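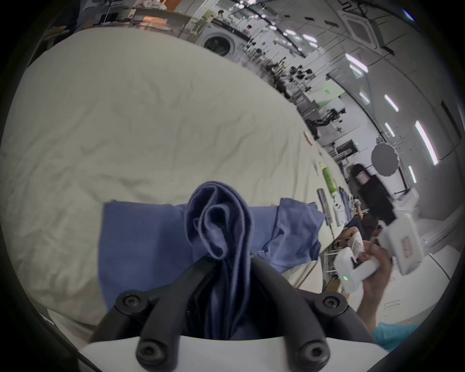 The little port that went back to work

Feb 14, 2018

By Meinir Howells

The first thing you hear in Hanavport is the ore train. It comes down the grade from Skoltimov before the bakery opens, and by the time I had found a coffee the whole harbourfront was humming. Six years ago there was no train. The line had been closed so long that birches were growing between the ties, and the harbour handled a bit of lumber, a bit of fish and one cement ship a month.

Now the line is open again, all 80 kilometres of it, and I have rarely had so much fun writing about freight.

Railways and ports make for dull reading when they arrive as a press release (so many billions, so many jobs, a ribbon and a pair of scissors). Hanavport is different because the sums are small enough to follow. The rebuild used the old roadbed. It kept two of the three original bridges. The regional government borrowed for the track, the port authority borrowed for the berth, and the shippers signed up for ten years of minimum tonnage before anybody ordered a rail. That last bit is the part I would love to see copied everywhere!

A decade ago the plan was much grander. There was to be a four-lane highway, an airport that could take wide-bodied jets, and an industrial park laid out for 2,000 workers. You can still see the park's entrance gate off the Mathias road, standing in a field of very healthy thistles. When metal prices fell, the province could barely cover the interest on the studies, and the lot was shelved.

What survived was a modest report by two transport economists who had asked the mines and mills what they would pay to move. The answer was freight, and mostly freight in one direction. Trucks were hauling concentrate over the pass and coming back empty, tearing up the road both ways. Rail could do it for a good deal less per tonne, provided someone found a load for the return trip.

That someone was Numon, a feed and fertilizer co-operative with 847 member farms on the plateau above Skoltimov. Its members had been paying dearly for fertilizer trucked in from the south. Numon took space at the port, put up a storage shed and filled the wagons going home. I spent a happy afternoon in that shed, which smells powerfully of potash, watching a loader work its way along a train of 31 wagons with hardly a pause.

The effect on the plateau has been lovely to see. Farmers who used to buy once a year, when they could get a truck, now order by the month. Two have put in oats where there was only hay. In Skoltimov the old station has a waiting room again, although passengers are still only a rumour, and the hotel across the street has repainted its sign for the first time since I was at school.

There are worries, of course. The tonnage agreements run out together, and a bad year for metals could leave the province holding a loan and a very handsome set of bridges. The third bridge, a new one, went well over budget. People in Mathias, which the line passes without stopping, would like a siding, and they have a fair case. Their sawmill sits close enough to the track that you could throw a plank onto a passing wagon.

A decision on the siding is due in October. The port wants a second berth as well, and the authority's board has asked for signed cargo before it will talk about concrete. Good for them. I plan to be back on the harbourfront in the fall, early, with a coffee, listening for the train.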